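Kerel Physical Therapy and Spine Clinic
Minutes of the monthly staff meeting
Monday, December 5, 2022, back treatment room

Present: both front desk staff, four of the five therapists, the billing coordinator, the clinic manager (chair). The fifth therapist was with a patient who had arrived an hour early and could not be persuaded otherwise.

The meeting opened at 12:10. It had been called for noon.

1. Minutes of the last meeting
Approved with one correction. The November minutes said the traction table was "in good spirits." This should have read "in good repair." The secretary stands by the original but has changed it.

2. Missed appointments
The front desk reported 60 no-shows since the start of the fall schedule, most of them first visits for neck and shoulder pain. The reminder text currently goes out at 5 a.m., a setting chosen by the software and defended by no one present. One therapist asked if patients might be more willing to come to a clinic that had not woken them up.

Agreed to move the text to late afternoon on the day before. The front desk will also call new patients in person. A proposal to charge a fee for missed visits was discussed at length, then with some heat, then put off until January.

3. Home exercise sheets
The sheets for lower back patients have been photocopied so many times that the figure doing the bridge exercise now looks like a small hill. Two patients have asked which way up it goes. Solberg Print has quoted $238 for a fresh run on heavier paper, folded, in two sizes of type.

Approved, on condition that the therapists agree on the wording first. They have until the end of the week to settle whether patients are to hold a stretch or "rest into" it. Feelings on this are stronger than the secretary would have guessed. 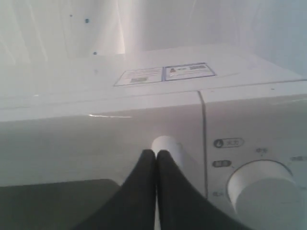

4. Heat packs
The Drarkar unit in room 2 is taking most of the morning to come up to temperature. The supplier suggests descaling it. The billing coordinator pointed out that the supplier suggested the same thing last spring, and that we did it, and that here we are. Agreed to descale it once more and then ask for a service visit in writing. Until then, therapists using room 2 will borrow packs from room 1 and — this was repeated for emphasis — bring them back.

5. Evening back care class
The Clirnska branch has run a free evening class on lifting and posture and would like us to try the same. The manager is in favor. The therapists are in favor of someone else teaching it. After a silence, two of them agreed to share it for a trial run in the new year, provided chairs are supplied that do not themselves cause back pain. The front desk will find out what the stacking chairs in the waiting area cost and whether they can be returned.

6. Insurance paperwork
The new pre-approval form for spine patients is four pages long and asks for the date of injury three times. Billing asks that all three answers match.

7. Other business
The parking lot light is out again. The landlord has been told again.
Holiday hours will be posted on the front door by Friday. Last year's sign is still up on the side door and should come down before it becomes correct.

The meeting closed at 12:58, when the one o'clock patients began looking in through the glass.

Next meeting: January, same room, noon.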